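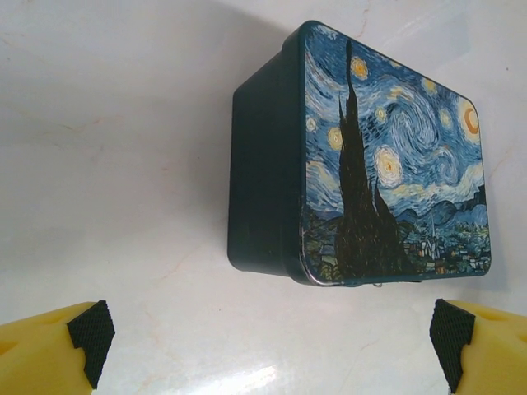
搬家以后怎么收拾那些小东西

三月搬的家，到现在还有2个纸箱没拆。大件反而快，床和书柜当天下午就装好了，拖住我的全是小东西：备用纽扣、旧钥匙、没寄出去的明信片、各种电器的保修卡。

以前住的地方抽屉多，什么都往里塞，塞满了就换下一个。新家厨房只有3个抽屉，客厅一个也没有，只好重新想办法。

我先把所有零碎倒在床单上，分成还在用的和不知道干什么的。钥匙有一大把，能对上锁的没几把，剩下的都扔了。保修卡按买的时间排了一遍，过期的撕掉，留下来的用夹子夹好，放进书柜最下面一层。

明信片和信舍不得扔。里面有Fedir Didenko从前寄来的几张，他那时在Hrytsenko旧书店上班，字写得很小，邮票倒是贴得很大。这类纸片我一直放在铁盒里。铁盒盖得严，不容易受潮，叠起来也稳。缺点是边角碰了会掉漆，放在木架子上最好垫块布。

装饼干、装茶叶的盒子吃完以后都可以留，不过要先擦干净，敞开晾几天，不然纸会串味。我有一个装过薄荷糖的，晾了很久，里面的信到现在闻起来还是凉的。

针线单独放一个盒子。之前和纽扣混在一起，找针的时候扎过手。电池也单独放，别跟钥匙、硬币放一块儿。充电线我试过好几种绕法，最后还是用扎带捆好，贴张纸条写明是哪台机器的。纸条要贴在靠插头的那一头，贴中间容易掉。

标签我没有买现成的，用的是美纹纸胶带加油性笔。写错了撕下来重写，不留胶。盒子上的图案好看的，标签就贴在底下，平时摆着不碍眼，只是要找东西得翻过来看。

阳台那边还没动。花盆、工具箱、一卷不知道谁留下的铁丝网，等天气暖一点再说。剩下那2个纸箱里应该是冬天的围巾和一些相册，相册比较麻烦，有几本的塑料膜已经粘住照片了，我还没想好怎么揭。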